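Subject: Re: [palluvus-users] unit cache in the new compiler: anyone brave yet?

Earlier on this thread:

> I've been on the old Palluvus compiler for longer than I want to
> admit, and I have one big desktop app that pays the bills. I see the
> unit cache is on by default in the September snapshot. Two questions
> before I touch anything.
>
> 1. Is the cache worth it for a project that is mostly forms? Most of
> what I edit is Droltby form files and the event code behind them, and
> very little of it is what I'd call library code. My fear is that
> every form change dirties everything and I gain nothing.
>
> 2. What happened to queue ownership in Motetti? The release notes
> have one line on it ("queues now own their items") and I have a lot
> of code that takes something off one queue, fiddles with it, and
> drops it on another. Do I need to rewrite all that?
>
> Also, is Fu still a separate download? I couldn't find it in the
> snapshot archive.

Oh, I am so glad somebody asked, because I've been wanting an excuse to write this up! I moved our whole app over last month and I'm still grinning every time I hit compile. Long message, sorry. Skip to the end for the Fu thing if that's all you need.

Some background so you can compare with your own project. We have 427 units, and well over half of those are forms with the code behind them, so it sounds a lot like yours. On the old compiler a full rebuild took 164 seconds on my desktop machine. A full rebuild on the snapshot is a little faster, nothing to write home about. But a rebuild after touching one event handler? I press the key, I reach for my coffee, and the program is already on the screen. I've had to retrain myself. I used to batch up ten little changes before compiling and now I compile after every line like it's a spell checker.

So, question one. Your fear was right for the snapshot before the September one. Back then the cache key was built from the whole unit, including the form file, and since Droltby rewrites the entire form file on every save (it even reorders the font properties, which has driven me up the wall for years), every nudge of a button looked like a new unit. Now the form is hashed on its own, after it's been normalized, and the interface part of the unit gets a separate hash. Move a button and only that form gets packed again. Change the body of a method and one unit recompiles. Change a declaration in the interface part and yes, everyone who uses that unit recompiles, the way it should be.
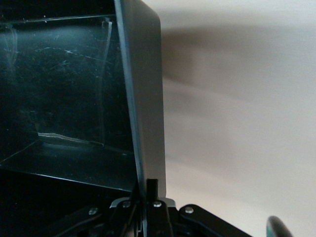
Where it gets tricky is the old dependency graph you're bringing along. Before I moved over I ran the compiler with -deps and dumped the uses list for the whole project, and oh boy. We had 717 uses entries that weren't needed by anything. Years of people pasting the same block of unit names at the top of a new form and never taking one out! The graph drawing looked like the inside of that black bin in the photo, with fine scratches going every which way and no telling which one crosses which. The cache can't help you with a graph like that, because touching one interface sets off half the project. So clean up the uses lists first. There's a -prune switch that prints suggestions and changes nothing on disk. I went through the output in three evenings with the radio on, and I'd do it again. Two cautions on it:

Units with an initialization section can look unused when they aren't. We have one that registers image formats at startup, and -prune happily told me to drop it. The program compiled fine and then couldn't open a single picture. Search for initialization before you trust the list.

Units that are named only inside a conditional block get reported as unused if the condition is off. Run -prune once per configuration and only remove what shows up every time.

After the cleanup I also had 101 warnings that I'd never seen before, nearly all of them about local variables hiding a field with the same name. I was annoyed for ten minutes and then the fourth one I looked at was a bug we'd had open since before I joined. A report total that came out wrong if you printed twice. So I fixed them all, and I'd really encourage you to leave that warning turned on.

Now question two, and I promise it's better than that one line in the release notes makes it sound. In the old Motetti a queue was a list of pointers with nice manners. It didn't own anything. You popped something off, and if your code raised an exception before you pushed it on the next queue, well, that item was gone and so was its memory. We had a little leak in our print spooler for years that I could never pin down, and it was exactly that.

In the new one there are three places an item can be: in the source queue, in your hand, or in the target queue. "In your hand" is now a real thing with a type. Take returns a Held value, and a Held value has to end up somewhere before it goes out of scope. If you put it on another queue, great. If you call Discard, it gets freed. If you do neither, and an exception comes flying through, it goes back to the front of the queue it came from. Back to the front! I read that in the source and said "yes" out loud to an empty office. 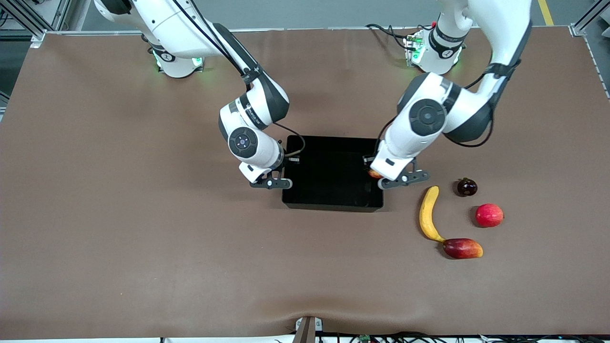 Most of your existing code won't need a rewrite, and I say that having gone through every queue in our app. The usual pop, fiddle, push sequence still compiles, because Pop is kept as a thin wrapper that takes the item and gives you the bare pointer like before. You just don't get the safety. What I'd do is switch the ones where the fiddling part can fail – anything with file access or the network in the middle – and leave the rest for a rainy day. If you have trouble picturing Held, look at the fruit on the table: five of them clustered to the right of the bin, and one small red one held right at the bin's edge. That last one is your Held value. It isn't counted in the source and it isn't counted in the target, and so if you do the arithmetic at that moment with Source.Count plus Target.Count you come up one short. I mention it because we had an assertion doing precisely that sum, in a progress bar of all places, and it started firing at random. Use InTransit on the queue group if you want the full number.

The code for the new way is short. Ours looks like this:

 held := Incoming.Take;
 held.Item.Render(page);
 Finished.Put(held);

Three lines, no try block, no cleanup. The old version of that routine was a full screen and had a comment at the top saying "careful". I deleted the comment last and enjoyed it a lot.

One thing that did bite me: you can't store a Held value in a form field. The compiler refuses, with a message that talks about escaping scope and doesn't mention queues anywhere, so I spent a good while looking in the wrong place. If you have a form that grabs an item when it opens and releases it when it closes (we have two of those), you need a Parking queue with a capacity of one as the field, and you Put into that. Feels silly the first time. But then if the form dies while opening, the item is still sitting in a queue and you can find it, so I've come around.

About threads: Take blocks if the queue is empty, same as Pop did. TryTake doesn't. I haven't tested either one under heavy load, and our spooler has only two workers, so I'd love to hear from somebody with a busier program.

And Fu. No, it's not a separate download any more! The linker is inside the snapshot archive, in the tools folder, and the compiler calls it for you. The reason you couldn't find it is that the program file is now called plink-fu and it sorts way down the list. If you still have the old standalone Fu on your path, take it off before your first build. The compiler picks up whichever one it sees first, and the old one doesn't understand the cached object format. What you get is a complaint about a bad section header on a unit picked seemingly at random, and if you're like me you'll go and stare at that poor innocent unit.

Oh, and put the cache folder outside your source tree. The default is a folder named .pcache next to the project file, and our backup script was cheerfully copying the whole thing every night. The setting is in Droltby under Project, Folders, or you can pass -cache on the command line.

If you try it and get stuck on the uses cleanup, post your -deps output here, or the top part of it anyway. I've gotten weirdly fond of reading those.

Happy compiling!

--
palluvus-users mailing list
To leave the list, send a message with the word unsubscribe in the subject line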